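12 January 2019. Adhesive notebook, continued from the Ekent pages.

Hinge strip peel tests, second batch. Paste is wheat starch cooked at 1:5, strained twice, cut with methyl cellulose to the usual brushing consistency. Strips cut by Morena Farina from the Negri roll, grain parallel to the long edge. Batch one was cut across the grain by mistake and is void; do not use those numbers.

Conditioned overnight under weight between blotters. Peel at 90 degrees, slow pull, peak load in grams:

Strip A 236
Strip B 283
Strip C 196
Strip D 179, delaminated in the paper, not the paste

D should be read as a paper failure. C is low and I have no good account of it. Edge looked starved under the loupe, so possibly a thin brush-out at the end of the dish. Bortolotti thinks the blotter was changed too early. Will repeat C and D from the same cook if it keeps, otherwise recook.

Folder covers are the intended use. The cream stock takes paste unevenly near the fold, where the sizing is broken, and the strip wants to cockle there. Damping the outer face first helps. Leave the corners until last.
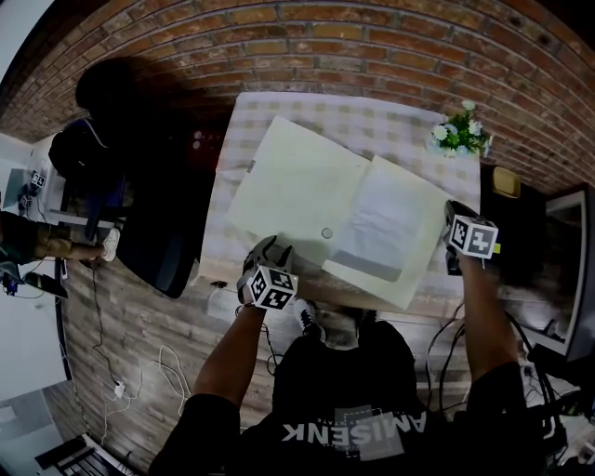

How long should a hinge stay under weight before the cover is opened?

Overnight at the least, with the blotters changed once after the first hour. Opening sooner shifts the strip toward the fold and leaves a ridge.

pH of the paste by strip: 6.5, no change from batch one. Dish covered, no skin at end of day. Smell normal.

Trasport delivery short by one roll of the heavier tissue. Noemi Bellamy has the packing slip. Josow can supply the same weight but in machine-made only, and I would want a fold test on it before we put it on anything with a joint.

To do: recut four strips, same roll. Label the grain direction in pencil on the waste end. Ask Barbieri for the finer strainer back. Next full round in May, when the room is more humid.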